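Getting Started with Surov, Part 2: Building Your First Airship

Welcome to the shipyard, Captain! Your starter hull is small, but you can do some wild things with it.

1. From the main menu, choose Hangar, then New Ship.
2. Pick a hull. The Jostine is the friendliest to fly – it turns on a dime and forgives a bad landing.
3. Drag 2 engines onto the rear mounts. Match them, or the ship will pull to one side.
4. Spend your 200 starting credits on cannons, armor or paint (yes, paint counts!).
5. Press Test Flight and take her for a spin.

Note: Parts can be swapped for free until you press Launch. Go nuts!

Caution: Scrapping a ship also deletes its paint job. Save your design first.

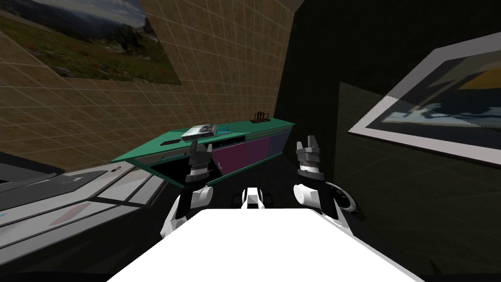 SAVING AND SHARING DESIGNS

6. Open the Blueprint tab and press Save.
7. Type a name. Ours is Macaraeg, and she has sunk a lot of pirates.
8. Press Share to get a code your friends can enter in their own Hangar.

Try code 683 for Kwan-ho Huang's triple-decker – it's a blast to fly!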